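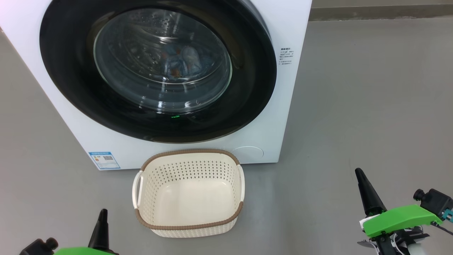 From: Darlene Cormier
To: home-laundry list
Date: 8/4/19
Subject: Re: small loads in a front loader

Hi Zeeshan and everybody,

Zeeshan Sethi wrote:
> We moved into the new place in May and it came with a front loader, my
> first one ever. There are just 2 of us so I never have much to put in it.
> Last night it was a few T-shirts and a towel and the thing thumped all the
> way through the spin, then the clothes came out sopping. Is it broken? My
> wife says I should wait until I have a full drum but I run out of work
> shirts. Also, do you all leave the door open in between? My aunt swears
> by it, but I keep walking into it.

Your machine is fine, I'd bet money on it! Mine did the same thing the first month and I was on the phone with the store twice. What happens is you get one towel and a handful of light stuff, the towel soaks up all the water and sits on one side, and the machine can't get it balanced so it gives up and spins slow. Put in a second towel. Or take the first one out, that works too. I do little loads all the time (blues and whites together, I know, I know, but everything I own has been washed a hundred times and it's not going to bleed now) and as long as it's all about the same weight it spins out great.

Do check that it's level, though. Push down on the front corners, one and then the other, and if it rocks, screw the foot down a bit. Mine sits on a smooth floor and it used to creep forward until I fixed that.

On the door, yes, I leave it open, but only a couple of inches. I wipe the rubber part with an old washcloth first, down in the fold at the bottom where the lint collects. And look for a little round cover low down on the front. On a lot of them that's the drain filter. Put a towel and a shallow pan down before you unscrew it, ask me how I know. I got 24 cents and a collar stay out of mine.

One more thing and then I'll quit. Get a basket with holes in the sides and handles you can get your whole hand through. I had a solid one for years and damp stuff always smelled funny by the time I got it to the line. I set mine on the floor right up against the machine and just pull everything down into it, and the socks mostly land where they should.

Mirela, are you still using the Nullen powder, or did you go back to liquid? I have half a box left and it clumps.

Darlene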